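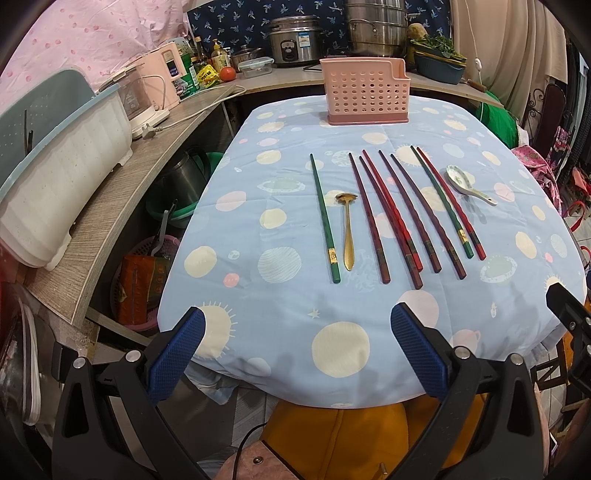

Chopstick layout on the patterned cloth, wrist view, basket at the far side.

July, 14:40. Grasp-point detector, Jikska branch.

Detector still merges neighbours. Where a dark red chopstick touches the bright red one it returns a single mask, and the grasp axis lands between the two. Printed discs on the cloth also score as spoon bowls -- raised the depth gate to 3 mm, which removes most of them but starts to lose thin tips.

Replayed 467 frames from the Sodport set with the split-by-axis step on. Merges down, latency up by 40 ms. Acceptable for planning, too slow for the servo loop, so it stays in the planner only.

Clementina Baptista wants pairing by colour before grasp order is chosen. Agreed, but the gold bands on the green ones break the hue histogram. Try median over shaft only.

To do: rerun with 2,000 samples per mask, push config to Carkudora.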